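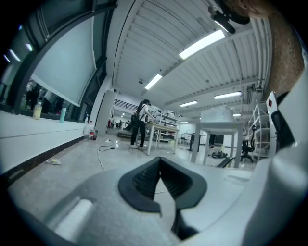

6/18/19 – Adhesive peel tests, Parri tape

Melahat's batch came out at 534 on the peel gauge, against a supplier claim of 1,000. I don't believe either number. Ours was pulled by hand on 10 strips, and I have no idea how Nokon cut theirs. Their data sheet doesn't give a pull speed.

Two strips lifted at the corner before I clamped them. Left them in the average for now – marked with a star in the log.

Yesenia thinks the steel plates weren't wiped well. Maybe. She said the same in October and cleaning changed nothing.

To do: recut 14 strips from the inner part of the roll, new blade, same plate for all. Ask Nokon for the pull speed again. No reordering until both are in.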